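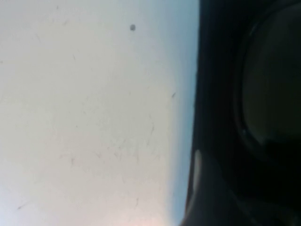
A small dark dot on white, very close.

Sat 1 August

We arrived at Edberg a little after four, later than I promised to Nesma. The road from Citow is narrow for the last part and we met two tractors, and both times it was me who had to go backward. I am not good at going backward with a full car. Magdy got out and showed me with his hands how to turn the wheel, and I understood him the opposite way.

The key is in a small safe beside the door. The code is 3387 and I had written it on my arm in the morning, like a schoolgirl, so it was half gone. Magdy found it again in the email from Leanne Gosling, who takes care of the bookings. It was at the bottom, under the rules about the barbecue. The rules are long. We may not move the beds, we may not wash the dog in the bathtub (we do not have a dog), and on the last day we must be out by ten.

The house is bigger than I imagined from the website. It sleeps eight, and we are five until Tuesday, when Amr comes with the train if he gets his free days. There are two bedrooms downstairs and two upstairs. I took the one upstairs that looks over the back, with the sloping ceiling, and I have already hit my head there once when I bent to find my slippers. Nesma and her mother have the large one downstairs so that her mother does not need to use the stairs. Kamran said he can sleep anywhere and then he looked at all the rooms before he chose. He has the other upstairs one, with the good reading lamp.

I should write down what we paid because last year we argued about it in winter when everybody had forgotten. The deposit was 164 and I paid it in April from my own account. Kamran has given me his part. Magdy has not, but he bought all the food today, including the fish, so I will ask him for the receipt and we will calculate it properly. I do not like to talk about money on the first evening.

The kitchen is good. The knives cut. In the cottage at Dokdale there was one knife, and it could not go through a tomato, and I remember that Nesma bought a new one in the village and then left it there for the next people. I brought my own this time, wrapped in a dish towel, and now I do not need it. The oven has signs on the buttons which I do not understand. One of them is a fan, this is clear. Another one looks like a fan with a hat. We used the first one and the fish was ready in the time that the package said.

There is no salt in the house except what was in a little paper packet in a drawer. I always write salt on the list and somebody always crosses it out because "there is always salt." Tomorrow we buy some. The shop in Citow is open on Sunday mornings, Leanne wrote, but only until twelve.

After the meal we walked down to the water, all of us except Nesma's mother, who wanted to telephone her sister. It is ten minutes on a path between two fields. The gate at the end is heavy and it must be lifted a little before it opens. Kamran wanted to swim immediately. I put in one foot and took it out. There is a bench, and a boat that belongs to the house next door, where a family called Fahmy is staying for the whole month. The father greeted us and told us that the mornings are better than the evenings because of the insects. He is right about the insects. I have four bites on one ankle and none on the other.

The hot water needs some patience. You open it, you wait, it comes warm, then cold for a moment, then it is truly hot. Magdy stood under it in the cold moment and we heard him in the garden. The folder on the table has a page about it, we found it afterward. In the folder there is also a page about the trash: bottles go in the green box and the rest goes in the bags, and the bags must be at the road on Wednesday night, not on Thursday morning. I will put this as an alarm on my phone.

Nesma's mother has already found a jigsaw puzzle in the cupboard under the stairs, a harbor with many sails, and she has started with the edges. She does not want help. Kamran sat down next to her and she moved the pieces of sky a little bit away from him.

I called Amr at nine. He still does not know about his free days, his boss will tell him on Monday. He asked if there is a desk, and I said there is a table, and he said a table is fine. I think this means he will bring work. I told him to bring also his raincoat and the other charger, and the blue book from my side of the bed. He will forget the book.

Tomorrow: salt, milk, something for the insect bites, ask in the shop if there is a bus to the station or if I must drive on Tuesday. I would prefer the bus, because of the tractors. Also I have to write to Leanne that one of the upstairs windows does not close all the way. It does not disturb me, but I do not want them to think at the end of the week that we did it.

It is almost eleven and they are still talking downstairs. I can hear Magdy telling about the tractors, and in his story there are three.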